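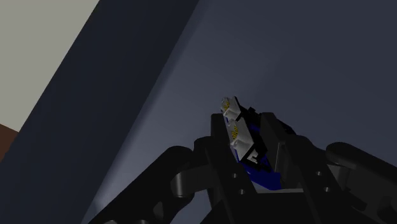

Simulated gripper holding a small part.

Software Developer, Motion Planning and Simulation
Dindwood, Flerncombe office
Permanent, full time
Job number 2103

Search jobs Keyword Location All categories Go

Dindwood writes control and planning software for robot arms that do small-parts assembly. Our customers make electrical goods, and most of what their arms handle fits in the palm of your hand. We are hiring a developer to join the planning group in Flerncombe.

The group looks after two products. Wallin is our motion planner. It takes a grasp, a goal and a model of the cell and returns a path the arm can follow without hitting anything. Fultum is the simulator we test it in. Every change to Wallin is run through Fultum overnight before it goes near a real arm, and the results are on the board when people get in.

What you will be doing

Most of your first year will be on grasp and insertion planning. At present Wallin treats a held part as fixed to the fingers once they close. Real parts tilt and slip, and the planner needs to carry that error through to the insertion step and correct for it. You will work on the code that estimates the pose of the part from the wrist camera, and on the code that replans when the estimate changes.

You will also spend time on Fultum. The contact model is slow when a part has a lot of small faces, and the rendered camera view is cleaner than anything we get on the floor. We want someone to add lens blur, uneven light and worn surfaces so that the perception tests mean more than they do now.

The rest is ordinary work: reviewing other people's changes, fixing the nightly run when it breaks, writing up what you did, and answering questions from the install crew. You will take a turn on the support phone during office hours. There is no overnight roster.

What we need from you

Solid C++ and reasonable Python. You should be able to read a large body of code you did not write and change it safely.

A good grasp of rigid body geometry: frames, rotations, and why two of them never seem to agree.

Experience with at least one of motion planning, state estimation, physics simulation or computer vision. We don't expect all four.

Clear written English. Our customers read our release notes.

A degree is fine but we don't ask for one. If you learned this work in a job or on your own projects, tell us about that.

Useful but not required: time spent near real robot arms, GPU programming, or having looked after a build and test system.

Hours and conditions

The week is 40 hours with flexible start and finish times. You can work from home 2 days a week once you have settled in. The other days are in Flerncombe, where the test cells are. Some travel to customer sites is needed, usually a night or two away, and we pay for it. Relocation help is available and can be discussed at interview.

How to apply

Apply through the form on this page and include the job number. Send a resumé and a cover letter of no more than one page. If you have code we can look at, add a link and tell us which parts are yours.

Applications close at the end of February 2021. There is a phone call first, then a half-day visit which includes a paid programming exercise using Fultum. You will get an answer either way. The start date is open, but we would like the person in place by July.

Shares 17
Comments (4)

tolpuddle_k
Is the form meant to take PDF only? It rejected my .odt.

Dindwood Jobs
PDF or .docx please. We'll add a note to the form.

marnie.r
Would you look at someone part time? I could do four days.

Dindwood Jobs
Yes, put it in your cover letter and we can talk about it on the phone.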